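Saithong Kitchenware Cooperative
Minutes of the Stock and Packing Meeting
November 9, 2024

Present: Yuzuki Wada (chair), Obed Gyamfi (minutes), four members from packing, two from the shop.
Apologies: one, from deliveries.

1. Minutes of the last meeting
Accepted with one correction. The Otmont order was for 414 pieces, and the June minutes had it under the wrong customer.

2. Folding knives, pastel range
Yuzuki reported that the pastel folding knives are now kept together in a white plastic bin on the marble-patterned counter. Pink, teal and olive are still mixed. The shop asked for them to be sorted by color before they come out front, as customers ask by color and staff end up digging through the pile. Packing said sorting is easy enough but they need more bins of the same shallow kind.

It was also raised that a knife can open partway when they are piled up. Agreed that every knife is to be checked and fully closed before it goes in a carton. Members should pick them up by the handle and not reach into the bin from the side.

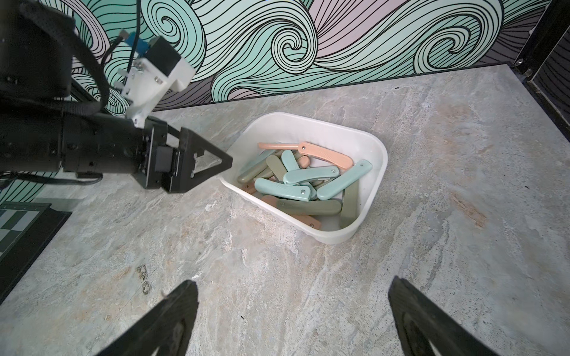 3. Bins and trays
Obed has a price from Kikungate for shallow bins. The smallest order is 70, more than we need this year. Elel may take half. Obed to ask them and report back. Until then we use the bins we have and wash them between jobs.

4. Work surface
Packing asked for a rule about what stays on the table during sorting. The pastel pieces are flat and slide under things, and they get left behind at the end of a shift. Small screws are worse, being hard to see against the gray marble pattern. A screw on the table goes into the parts jar at once, whoever finds it.

After some discussion it was agreed that the tray stays in the middle of the table and pieces go back into it before anyone leaves for a break.

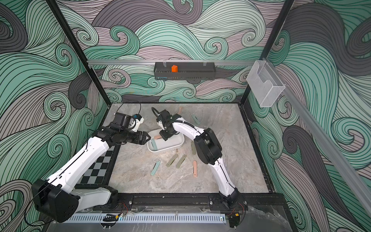 The shop would like the same rule for the front counter. Yuzuki will write it out on one sheet for both places. There was a question about whether the checkerboard mat should stay on the left side. No one objected to it, so it stays.

5. Cartons and labels
We have 1321 labels left and 1000 flat cartons. Enough to the end of the season. No order to be placed now. The old labels with the Otmont address are to be thrown out.

6. Other business
The back door lock is sticking again. Obed to call the landlord.

Actions
Yuzuki: table rule sheet; color sorting with packing.
Obed: Kikungate bins, Elel, door lock.
Packing: remove old Otmont labels.

Next meeting to be set by email.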